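Teren Offline Maps for Phones and Tablets

Print this page | E-mail this page
8 shares | 30 comments

Teren is a mapping and navigation application for phones and tablets, published by Marsden. It stores complete regional maps on the device, so that routes, place searches and turn instructions remain available where there is no mobile signal. The product is offered to individual customers and, under a separate license, to organizations that manage devices for their staff.

The current release replaces the former road and footpath editions with a single application. Customers who hold a license for either of the earlier editions may install the current release at no charge. Saved places are carried over on first launch, provided that the same account is used.

Map Regions and Updates

The catalog contains 2,601 regions. Each region is downloaded separately and may be removed at any time without affecting saved places or recorded routes. Regions that share a border are joined on the device, and a route may cross from one to another without any action by the user.

Map data is reviewed by the Marsden cartography office under the direction of Seon-mi Ahn. Corrections to road closures, one-way streets and address numbers are issued between full releases as small update files. The next full release of map data is scheduled for February. Automatic updates are turned off by default – they can be turned on under Settings, Maps, Updates, and can be limited to Wi-Fi connections.

Search and Place Names

Search accepts street addresses, postal codes, coordinates and the names of businesses and public buildings. Where a place has more than one official name, all forms are recognized and the local form is shown first. Misspelled entries are matched to the nearest known name within the downloaded regions.

Users may save up to 1,000 places, arranged in folders. A picture and a short note may be attached to each saved place, and both are stored on the device.

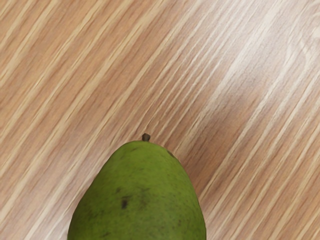 Navigation

Spoken and written turn instructions are provided for driving, cycling and walking. Lane guidance is available on major highways. When a user leaves the planned route, a new route is calculated on the device. Live traffic requires a data connection and is not included in offline guidance.

Public transit directions are limited to the regions marked with a transit symbol in the catalog. Timetables are supplied by local operators, and Marsden does not accept responsibility for changes made by an operator after a timetable has been published.

Import and Export

Saved places and recorded routes can be exported in GPX and KML formats. Files in either format may also be imported. Folders created in Gikix can be brought in directly through the Import menu, although color labels are not kept.

Privacy

Location history is recorded only when the user starts a recording. Recordings remain on the device until they are exported or deleted. Problem reports include the map position selected by the user and the version of the map data, and no other location information.

Licensing for Organizations

The organization license begins at 30 devices. It includes central control of map regions, shared folders and a private layer for an organization's own sites. Setup is carried out by Ustitix, the authorized partner for managed devices. Inquiries should be addressed to Doğukan Ersoy, Organization Licensing, and should state the number of devices and the regions required.

Returns and Support

A license may be returned within 30 days of purchase for a full refund. Purchases made through an app store are subject to the terms of that store – Marsden is not able to issue refunds on its behalf.

Written support is available to all license holders through the Help menu. Map errors are best reported from inside the application, with the location selected on the map. Questions about documentation may be sent to Eun-ji Cha, Customer Publications.

Product information last revised 10/17/25.

This site uses cookies to remember your language and region. By continuing to use the site you agree to our use of cookies. Accept | Cookie settings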